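4.2 The afternoon shift, or who folds now

By the time we arrived in March, the finishing floor at Tillov had already been told three times that it was about to change. The first announcement promised a folding line. The second promised a different folding line. The third, which is the one that took, promised that selected workers would spend part of each shift handling cloth with hand-held grippers, so that machines could later be trained on what they did. The notice on the canteen wall called this "skills capture." The workers called it "the tongs."

Tillov is a linen and bedding contractor on the edge of Vornovcombe. It washes, presses, folds and packs for hotels, two hospitals and a furniture rental company, and at the time of our fieldwork it employed 613 people across all sites. Our interviews and observations concern one department, Finishing and Dressing, where 26 people worked under two supervisors. Dressing, in the local sense, means putting covers and cloths on beds, both for the rental company's displays and for checking returned sets. It is not considered skilled work by the pay scale. It is considered skilled work by everybody who has been asked to do it on a day when the department is short.

The equipment came through Engebretsen, the integrator responsible for the presses and the conveyor. Engebretsen's proposal, which management let us read, describes the grippers as "a low-friction route to manipulation data." We heard the phrase repeated several times on the floor, usually by people trying to get a pillowcase to stay put.

What the worker does with the tool is simple to state. She holds it by the handle, closes two fingers on the cloth, and does with those two fingers a job she has been doing with ten. The camera on the tool records the work from just behind the fingers. Sessions were scheduled for the second half of the shift, from 2 p.m., on the theory that the heavy deliveries were done by then. The deliveries had not been consulted, and often came at 2:15.

Nine workers were trained on the grippers in the first round. Selection was described to us as voluntary, and in the formal sense it was. A sheet went up and names went on it. Several of those names, we learned, had been put there by supervisors who wanted the sheet to look encouraging. One woman found out she had volunteered when she was handed a laminated card with her session times on it. She kept doing the sessions, she said, since you could sit down between takes, and in eleven years in the department she had not been offered a chair for anything else.

Most of the practice took place in side rooms, where beds could be left standing while the main floor went on with its orders. Space at Tillov is allocated by a system none of our respondents could explain, and the side rooms were used for storage before the program and during it. Figure 3 shows the kind of task involved. Workers were asked to take hold of a cloth, lift it clear of the mattress and move it along the bed, then do the same again with the cloth starting somewhere else. Variation was the point. The instruction sheet asked for "natural disorder," a condition the department had spent years being disciplined for.
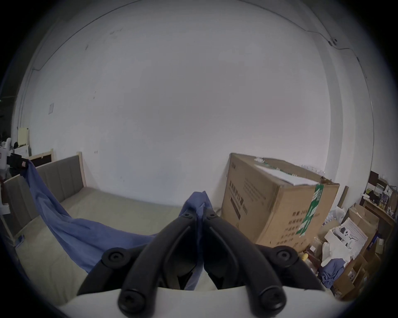
Figure 3. Cloth handling with the two-finger gripper at a bare bed. The far end of the blue cloth is held up by a small black clip.

The clip deserves a paragraph, because the workers gave it several. Under the old way of working, a large cloth on a bed was a job for two people, one at each end, or for one person with long arms and some patience. With one hand committed to the tool, the second person or the second hand had to be replaced by something. Clips were the answer, and they had not been in the proposal. A presser brought in the first few from home. They spread through the department within a week and were later written into the procedure, where they appear as "auxiliary fixturing" with no mention of where they came from. When we asked a supervisor whether the presser had been thanked, he said he believed she had been allowed to keep the clips.

We dwell on this because it is typical of what the program changed. The official account has knowledge flowing in one direction, out of the workers' hands and into a file. What we saw was a good deal of new knowledge being made on the spot, to get around the tool. Workers learned to take the cloth at a fold, where two layers gave the fingers something to close on. They learned to move from the shoulder and leave the wrist alone. They learned which cloths slid and which ones sulked (their word, and a good one). None of this existed before the grippers arrived, so it could hardly be said to have been captured. It was being written while the recording ran.

Pay was the less charming part. Finishing staff are paid a base rate with a piece bonus, and a gripper session produces no pieces. Management's first solution was to credit each session at the department's average rate. This suited slow folders very well and fast folders not at all, and it was the fast folders who had been put on the sheet. After almost 4 weeks of complaint the formula was changed to each worker's own average over the previous month. By then that month included the sessions themselves, so the fast folders' averages had fallen to meet the new policy. The correction to the correction was still pending when we left.

Shazia Durrani, the senior of the two supervisors, was the most careful observer of all this that we met, ourselves included. She had kept a notebook from the first session, in which she recorded who used the grippers, what went wrong and what people said about it. Her view was that the department did not much fear the machines. It had seen machines. The Horkley press was installed with the promise that it would remove the need for hand finishing, and the department had been hand finishing its output ever since. What people disliked, she told us, was being watched doing the job badly with a tool after years of doing it well without anyone looking. "You get good at something and there's no camera," she said. "Then they give you tongs and there's a camera."

Some did fear the machines, and said so more quietly, generally near the lockers. Two younger workers had asked outright whether they were training their replacements. They were told that the aim was to relieve staff of repetitive tasks. Both had noticed that this sentence did not contain a no. One of them asked a follow-up question, about which tasks would be left, and was invited to put it in writing. She did. The reply, when it came, thanked her for her engagement.

There were gains, and it would be unfair to leave them out because they were small. Sore thumbs, a long-standing complaint among the folders, came up less often on session days, although sore shoulders came up more. Two workers turned out to like the grippers and became informal instructors, a role with no increment attached but some standing. One of them began correcting Engebretsen's technician on his grip. He took it well, and by our last visit he was bringing his own clips.

The question of what the recordings would eventually be used for was harder to settle. We put it to the plant manager, to the integrator and to the floor, and received three answers that did not overlap. We return to the integrator's answer, the longest of the three, in Section 4.3.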